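종이 성형 용기

종이 성형 용기(영어: molded fiber container)는 물에 푼 식물성 섬유를 금형 위에 얇게 걸러 모은 뒤 눌러 말려서 만드는 포장 용기이다. 펄프 몰드라고도 한다. 달걀판과 과일 받침이 가장 잘 알려진 형태이며, 뚜껑 달린 도시락 용기, 컵 받침, 전자 제품의 완충재까지 쓰임이 놀랄 만큼 넓다. 접거나 붙인 자국 없이 하나의 몸체로 완성된다는 점이 판지 상자와 가장 크게 다르다.

원료
원료는 크게 재생 섬유와 새 섬유로 나뉜다. 재생 섬유는 신문지와 골판지에서 얻으며 회색이나 갈색을 띤다. 식품에 직접 닿는 용기에는 사탕수수 찌꺼기(버개스), 대나무, 밀짚, 목재 펄프 같은 새 섬유를 주로 쓴다. 버개스는 섬유가 짧아 표면이 매끈하게 나오고, 대나무는 섬유가 길어 잘 찢어지지 않는다. 둘을 섞으면 서로의 약점이 메워지는데, 배합 비율은 공장마다 다르고 대개 공개하지 않는다. 섞는 비율을 조금만 바꾸어도 손에 닿는 느낌이 달라지는 것이 이 재료의 큰 매력이다!

제조 공정
먼저 원료를 물에 풀어 묽은 죽 상태로 만든다. 여기에 촘촘한 철망을 씌운 금형을 담그고 뒤쪽에서 진공으로 물을 빨아들이면 섬유가 망 위에 고르게 쌓인다. 이 단계의 성형물은 무게의 상당 부분이 물이어서 손으로 집으면 쉽게 무너진다. 이후의 건조 방식에 따라 제품의 성격이 갈린다.

건식 압착은 성형물을 금형에서 떼어 건조로에 통과시킨 다음 필요하면 다시 눌러 모양을 잡는 방식이다. 설비가 단순하고 두꺼운 제품에 알맞다. 습식 압착은 젖은 성형물을 곧바로 뜨거운 금형 사이에 넣어 누르면서 말린다. 양면이 모두 매끈하고 벽이 얇아 식품 용기에 널리 쓰인다. 시드컴(Sidcombe)의 시험 공장에서 가동하는 습식 압착기는 한 번에 용기 20개를 찍어 내며, 금형을 바꾸면 같은 기계로 깊은 그릇과 얕은 접시를 번갈아 만들 수 있다. 젖은 섬유 덩어리가 단단하고 반듯한 그릇이 되어 나오는 공정은 포장 기술 가운데서도 손꼽히게 흥미롭다.
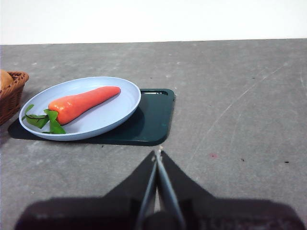
잘햄(Jalham)의 한 급식 업체 독자는 이 항목에 의견을 보내, 국물 요리를 담을 때는 용기 본체보다 뚜껑이 맞물리는 테두리가 먼저 물러지니 구매 전에 테두리 두께부터 확인하라고 권했다. 같은 독자는 뜨거운 음식을 담자마자 뚜껑을 꽉 닫으면 안쪽에 맺힌 김이 테두리로 모인다고도 덧붙였다.

이 지적은 설계 쪽에서도 중요하게 다루는 문제이다. 테두리는 금형에서 각도가 급하게 꺾이는 부분이라 섬유가 얇게 쌓이기 쉽다. 모서리의 곡률을 키우거나 테두리 바깥에 작은 단을 하나 더 두면 강도가 눈에 띄게 좋아진다.

내수성과 내유성
섬유만으로 된 용기는 물과 기름을 흡수한다. 이를 늦추는 방법은 크게 2가지이다. 하나는 원료 죽에 사이즈제를 섞어 섬유 자체가 물을 덜 빨아들이게 하는 내첨 방식이고, 다른 하나는 완성된 용기 안쪽에 얇은 막을 입히는 도포 방식이다. 내첨 방식은 재활용이 쉽고 도포 방식은 오래 버틴다. 과거에 내유제로 흔히 쓰인 과불화화합물은 여러 지역에서 사용이 제한되고 있으며, 전분계나 해조류계 코팅이 대안으로 활발히 연구된다.

토미치(Tomić) 방식으로 불리는 시험법은 용기에 따뜻한 기름을 담아 20분간 두고 바닥의 얼룩을 살핀다. 리블로(Livlow) 용기 시리즈는 이 방식으로 시제품 1,032개를 검사한 뒤 안쪽 막의 두께를 정하였다.

폐기와 재활용
코팅이 없고 음식물이 묻지 않은 용기는 지역 기준에 따라 종이류로 배출할 수 있다. 음식물이 밴 용기는 종이 재활용에 적합하지 않으며, 퇴비화 인증을 받은 제품이라도 산업용 퇴비 시설이 있어야 제대로 분해되는 경우가 많다. 플라스틱 막을 입힌 제품은 막이 분리되는지에 따라 처리 방법이 달라진다.

같이 보기
골판지, 버개스, 생분해성 플라스틱, 인몰드 라벨링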